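7 Comparing gripper finger sets on soft items

This section covers the comparison run for the Plustero hand-held gripper with two finger sets, the Hovotside short pad and the Domański long pad. Carry out the whole of section 6 (charging and pairing) before you start. The procedure applies to the left-hand and right-hand units alike. Where the two differ, the step says so.

7.1 What you need

One pair of hand-held grippers, charged
Both finger sets, with their screws
The 2 mm hex key from the lid of the case
The head camera and its strap
The Usham controller, firmware 305 or later
A soft surface at least as large as a single bed
Test garments, clean and free of zips or metal buttons
Run sheets

Controllers with earlier firmware will record the jaw position but will drop it from the exported log. Check the version under Settings > Unit before fitting any fingers. The update procedure is in section 4.

7.2 Fitting the fingers

1. Switch the gripper off and wait for the status light to go out.

2. Open the jaw by hand until both finger screws can be seen.

3. Remove the screws and slide the fingers forwards off their blocks. Keep the screws with the finger set they came from. The Domański screws are longer and will bottom out if used with the short pads.

4. Slide the new fingers on until they stop. There should be no gap between the finger and the block.

5. Tighten each screw until it is just firm, then by a further quarter turn.

6. Close the jaw slowly and look along it from the side. The pads should meet along their whole length.

CAUTION: Do not squeeze the trigger while a finger is only partly fitted. The jaw can close on the edge of the block and chip it.

Note: Finger stickers mark the side of the jaw. Labels on the body mark the hand. The two are separate, and a left-hand unit will therefore carry an R on one of its fingers. Write both on the run sheet when reporting a fault.

7.3 Setting the jaw zero

The zero must be set again each time the fingers are changed, including when the same set is taken off and refitted.

1. Switch the gripper on with the jaw open and nothing between the pads.

2. On the controller, choose Jaw > Set zero.

3. Squeeze the trigger fully and hold it until the controller beeps.

4. Release the trigger. The display should read 100, the fully open value.

5. Squeeze and release again. If the reading at full opening is below 98, repeat from step 2. If it is still low after the third attempt, remove the fingers and check the blocks for lint.

7.4 Positioning the head camera

1. Fit the strap so that the camera sits in the centre of the forehead. The cable runs behind the left ear.

2. Stand at the side of the work surface and look at its centre.

3. Hold both grippers in front of you at working height. Tilt the camera downwards until the jaws show in the preview.

4. Lock the hinge. Move your head to each side and check that the angle has not slipped.

Note: The preview is delayed slightly. Do not use it to guide your hands during a run.

7.5 Preparing the surface

1. Use a plain sheet in a colour that differs clearly from the test garments. White garments on a white sheet give poor edges in the recording, and the runs usually have to be thrown away.

2. Pull the sheet flat over the working area. Shallow creases do not matter. A ridge high enough to catch a finger tip does.

3. Move loose items off the surface. Cables on a side table may stay where they are, provided they cannot be reached by either gripper.

4. Leave the room lights as they are for the whole comparison. Do not open or close curtains between finger sets.

7.6 Running the comparison

Each finger set is tested with nine grasps per garment. Use the same garments, in the same order, for both sets.

1. Lay the garment down and spread it by hand. It need not be perfectly flat.

2. Enter the garment and finger set on the controller, then press Start.

3. Bring the jaw in low, with the pads open and the body of the gripper tilted slightly back. The lower pad should touch the sheet before it reaches the fabric.

4. Move forwards until the edge of the garment lies between the pads.

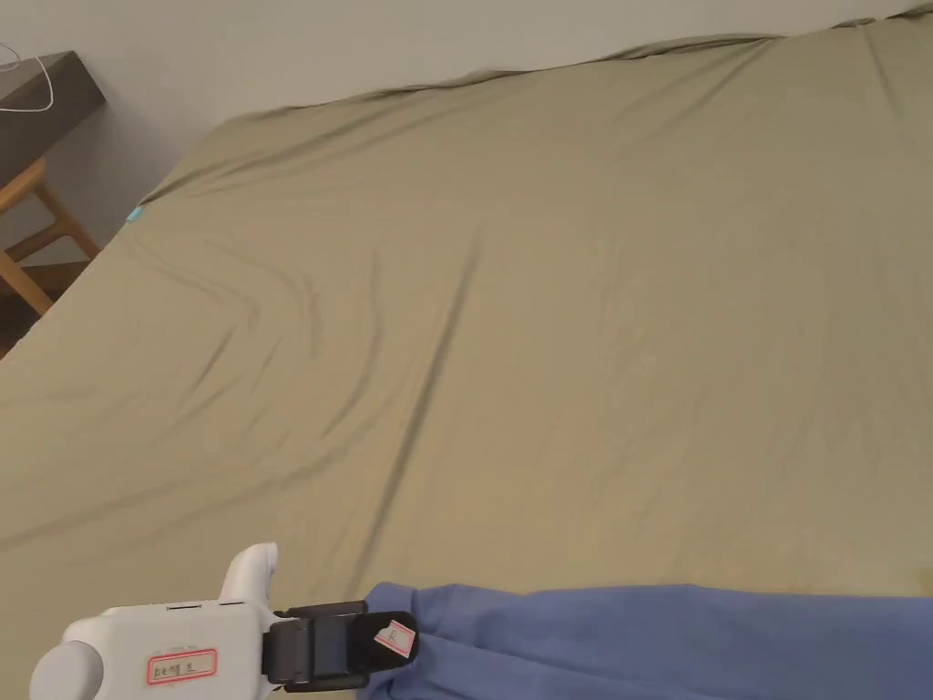 5. Squeeze the trigger at a steady rate until the pads stop moving. Do not squeeze harder to gather more cloth.

6. Lift by the width of a hand, hold for two seconds, and lower.

7. Release, move clear and press Mark. Enter H (held), S (slipped) or D (double, where the sheet was picked up with the garment).

8. Repeat from step 3, working along the edge of the garment, until the controller shows 9/9.

CAUTION: If the jaw takes hold of the sheet, open it fully before pulling away. Dragging the sheet shifts the surface and makes the remaining grasps unfit for comparison.

7.7 Reading the results

The controller lists H, S and D for each garment and finger set. Compare like with like: a sweatshirt result should not be set against a thin shirt.

A high D count with the long pads usually means that the approach is too steep. Lower the rear of the gripper and repeat the garment once before recording the result as final. A high S count with the short pads is more often caused by worn pad faces. Replace them if the pattern can no longer be felt with a fingernail.

If the controller shows S for a grasp you marked H, the jaw zero has drifted. Discard the garment, carry out 7.3 again and repeat all the grasps.

7.8 After the run

1. Export the log before switching off. Logs held in memory are lost when the battery is removed.

2. Wipe the pads with a dry cloth. Do not use alcohol on the Domański pads, as it hardens the facing.

3. Return each finger set to its own tray.

Section revised 18 December 2021. Procedure by Ingeborg Hofstetter, checked by Henk Dewulf. The steps for heavy fabrics (towels, denim) are being rewritten and will be issued in March as section 7.9. Until then, do not use the long pads on towels.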